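We use cookies to remember your settings and to count visits. By continuing to browse you accept this. Accept | Manage settings

Apps stopped opening after switching my tablet from Druveck 2 to Druveck 3

Posted by mossgate_t, September

I have a Zenen tablet that shipped with Druveck 2. Last week it offered me the update to Druveck 3 and I took it. The update itself went fine and the tablet starts up faster than it used to. The problem is with my older apps. I had 53 apps installed before the update. Anything that came with the system works. Most of what I got from the Voicu store works too. But a group of older apps, mainly ones I installed from files and not from the store, either close as soon as I tap them or show a gray screen with the message "This package needs the compatibility layer."

I looked in Settings under Apps and there is an entry called Compatibility, but it is grayed out and I can't tap it. I have restarted several times. I also cleared the cache for one of the apps and that made no difference, except that I lost my login in it.

What I need to know is whether the old apps can be made to work under Druveck 3, or whether I have to go back to 2. One of them is a notes app called Ukton that has years of my notes in it, and I never set up syncing. I don't want to do a reset if it means losing those. The tablet has plenty of free storage and I have a laptop with a USB port if that helps.

Posted by pl_harrow

Old apps can run on 3. The system doesn't run them directly any more, so it needs a separate piece of software to translate for them. On phones that piece comes with the update. On tablets it is an optional download, and if the tablet was on a metered connection when it updated, it gets skipped without telling you. That is almost always what a grayed-out Compatibility entry means.

Before you do anything else, get your notes off. Don't uninstall Ukton and don't clear its data. Clearing the cache should have been harmless, but some older apps keep more in the cache folder than they should, which would explain your lost login. Plug the tablet into the laptop, choose File transfer when it asks, and look in the shared storage for a folder named Ukton. Copy the whole folder over, including any files that look like junk. If the folder isn't there, the notes are in the private area of the app and you can't reach them by cable. In that case leave the app alone until it opens again, then export from inside it.

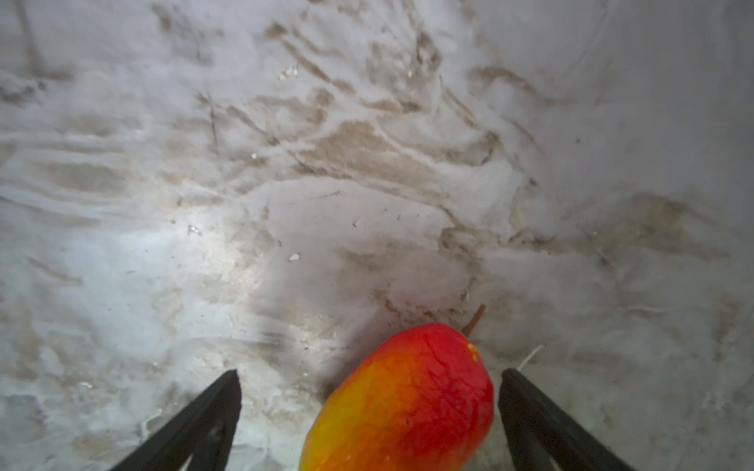

Once you have the copy, connect to Wi-Fi and open Settings, then Network, then the name of your connection. Turn off "Treat as metered" if it is on. Go back to Settings, then System, then Optional components. The compatibility layer should be listed there as "Not installed." Tap it and let it download. The progress bar on mine stopped at 50 percent for so long that I thought it had failed, but it finished after I left it alone. Keep the charger connected while it works.

The tablet will ask to restart. The first restart is slow, as it goes through each old app and prepares it. After that, Compatibility in the Apps menu should be black instead of gray. Tap it and you get a list of the apps that need it, each with a switch. The switches are off at first. Turn on Ukton only, open it, and check that your notes are there. Export them right away and put the export somewhere other than the tablet. Then do the rest of the apps.

Two things to expect. Old apps start more slowly the first time. Also, notifications from them may come late, because the system puts the whole layer to sleep when the screen is off. You can change that under Battery, but it does use more power.

If the component isn't listed at all, check the system version under About. The first release of 3 for tablets left it out of the list, and there was a small update afterward that put it back.

Posted by benchlight

Just go back to 2. I had the same thing and gave up on it. There is a recovery tool on the Voicu site, you hold volume down and power and plug it in. Takes an evening but everything works like before. I don't see what 3 is supposed to be better at.

Posted by corr_wend

Please don't follow the advice above until your notes are safe. Going back to 2 with the recovery tool wipes the tablet, including the shared storage. It does warn you, but the warning is on the laptop screen in a long block of text and it is easy to click past.

The steps from pl_harrow worked for me on a Zenen tablet of the same kind, with one difference. My apps installed from files had a second switch further down the page, "Allow packages from outside the store," and they kept closing until I turned that on as well. It only shows up after you have turned on the first switch for that app, so you have to leave the page and come back to see it.

One of my apps still doesn't work, an old scanner program that talks to its own hardware over USB. As far as I can tell the layer doesn't pass USB devices through. Ordinary apps like notes, readers and simple games have all been fine.

Posted by mossgate_t

Thank you. The tablet was set to metered, left over from when I used my phone as a hotspot. The Ukton folder was in shared storage and I have it copied to the laptop. The component is downloading now. I'll post again if the switch for outside packages doesn't show up.

Get new answers in this topic by email. Enter your address to subscribe to the newsletter. You can unsubscribe at any time.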